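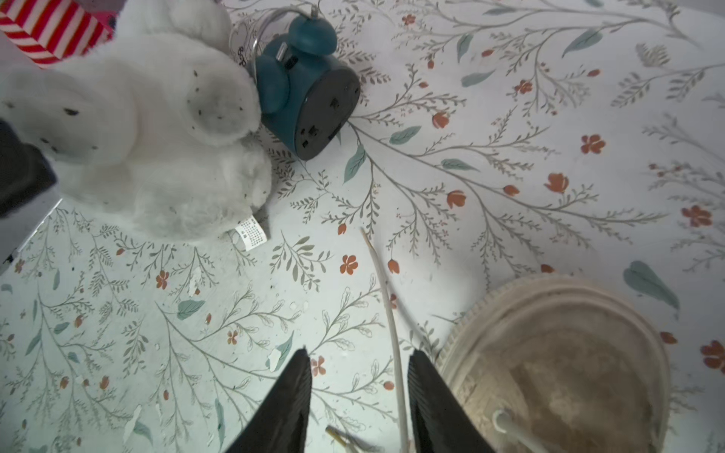
Tallow two-finger gripper with wrist camera: my verdict after a summer with it

I'd been putting off replacing my old Cropper gripper for ages. It's a decent thing, the Cropper, flat rubber pads and a nice strong squeeze, but it only opens wide enough for small stuff and the camera had to be strapped on the side with cable ties. So when Denise Stockdale offered me her spare Tallow for the price of a good dinner (thank you Denise!) I said yes before she'd finished the sentence.

It goes on an Ultik arm, the small tabletop one, and fitting it took me 40 minutes. Most of that was the cable. The plug comes out on the wrong side for the Ultik wrist, so you have to loop it right round, and if you leave the loop too short it tugs every time the wrist turns past halfway. Leave more slack than you think you need.

Fingers first. They're black wedges, wide at the base and narrowing to a point, with ridges on the inside faces. I wasn't sure about the points -- my worry was that there'd be nothing to hold with at the tip -- but they're the best bit. They get down beside things. On the flowery surface I work over, with a cuddly toy and a teal alarm-clock-shaped thing and a round woven basket all quite close together, the Cropper would have shoved everything along before it got hold of anything. The Tallow slides into the gaps.

Soft toys are easy. Go in anywhere fat, close, lift, done. Baskets are nearly as easy if you take them by the rim. Round metal things are where it struggles a bit, as the ridges only touch in a couple of places and the thing can swivel on you. I dropped a tin twice in one evening and the second time it rolled under the fridge.

Thin sticks are the real test for me and I had 132 goes at those, over a couple of weeks, with skewers and the like. It picked up far more than the Cropper ever did, but you do have to line the fingers up square across the stick. Come at it from a slant and it just spins between the ridges. Little metal pins I've more or less given up on. Malcolm Parsons swears by a dab of silicone on the tips for those, so I may try that when I'm feeling brave.

Now the camera. It looks straight down past the fingers, so you get both of them in the bottom half of the picture, with plenty of room beyond to see what you're heading for. I love this! You can see the gap closing, and you can line up a stick by eye without leaning over the arm. Colours are good. Small print is hopeless, so don't expect to read a care label with it. My other grumble is that very low things right between the fingers end up at the bottom edge, just when you want to see them best.

I borrowed an Imeo camera from Amber Hebden to compare. Sharper, no question, but it's heavier and the arm sagged a little at full stretch, and I missed seeing the fingertips. It went back to her in September.

The controller software is plain but fine. Closing speed goes from 1 to 10 and I leave it on 4.

Would I buy one at full price? For mixed clutter, yes. If you only ever pick up tins, keep your Cropper.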